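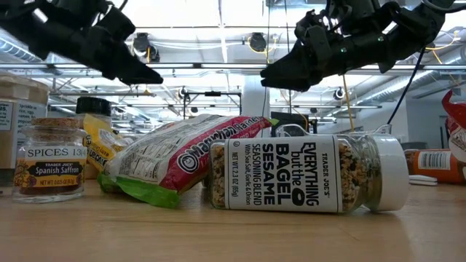 The Luvero pair over the pantry table: ramen, saffron, bagel seasoning.

Review: Luvero two-arm packing station, with Gestura software
Reviewed by Edit Nyitrai

Savstead packs pantry boxes for people who can't face a supermarket, and since June part of that work has belonged to a Luvero. I went in on a Thursday expecting either a miracle or a very expensive coat rack. It's somewhere in the middle, closer to the miracle before lunch.

The arms are slow. A practised packer fills 50 boxes an hour and the Luvero manages 11, though it doesn't stop to discuss the footy. Jars standing up are easy work for it. Jars on their sides take some thought, and a crinkly noodle packet gets the sort of approach most of us save for a sleeping dog.

Gestura, the software you teach it with, is the best part of the package. You guide the arms through a job, save it, and fix the bits it got wrong. The menus are in a grey so pale I suspect a grudge.

Botond Kerekes used to pack on this line and now minds the station. "My shoulders are better and my patience is worse," he told me. His pay went up a little when his title did, after some weeks of asking. The rest of the crew still pack by hand at the next bench, and they miss having him to talk to — he's usually busy clearing a fault. Savstead says no shifts have been cut. The packers would like that in writing, and so would I.

We also tried the older Vincze single-arm unit, which is cheaper, louder and hopeless with anything soft.

Good: gentle on glass, quick to teach, decent support line.
Bad: speed, the menus, a 300-page manual with no index.
Verdict: worth a trial if your orders are small and fiddly. If you ship 1000 boxes a day, keep your people, and buy them better stools.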